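Piven's bed-making robot goes on sale, with plenty left to prove

Two arms, a tabletop and a monthly bill for hotels that are tired of changing pillowcases
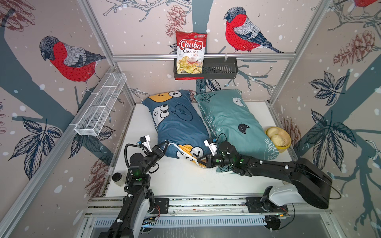 What the money buys

Piven has started taking orders for a two-armed robot station that it says can put cases on pillows and take them off again, a job the company thinks hotels and small laundries will pay to be rid of. The station rents for $2000 a month. There is also a $600 setup charge, which covers delivery and a day of adjustment on site.

The arms work inside an aluminum cell over a flat table. Each ends in a gripper with a small camera mounted on top, and each takes hold of the fabric much as a person would, by pinching it. In Piven's demonstration cell, one gripper has the lower end of a dark blue cartoon pillowcase while the other holds the fabric edge between that pillow and a teal one printed with cats. They are cheerful pillowcases. They are also a long way from the plain white stock that fills most hotel carts, and white on white is where camera-guided machines tend to have trouble finding an edge.

Piven says white linen is supported. It has not released footage of it.

The missing number

Cloth is hard for robots. It bunches up, folds under itself and never lands the same way twice. A station that manages it at all deserves some credit, but a laundry manager will want to know how many pillows it gets through in an hour, and the sales sheet doesn't say. It says "continuous operation" and moves on to the color options for the wall panels.

The first paying customer is a guesthouse operator in Girnenville, which has signed up for a four-month trial. Piven would not say what the operator is paying, or whether it can hand the station back early.

Someone still has to bring the pillows to the table and carry them away. Lamptey, a rival that sells a single-arm towel folder, dropped a similar product last year after buyers complained that loading it took as long as doing the work by hand. Piven says its station needs less attention because two arms can hold and pull at once. That may be so — the company has offered no side-by-side test.

Service and support

Repairs will be handled by Adside, a contractor that promises a visit within two working days. Replacement gripper pads are included in the rent. Damaged linen is not, and the contract leaves the customer to cover any torn cases during the first month.

Orders are open now, with deliveries planned to begin in June.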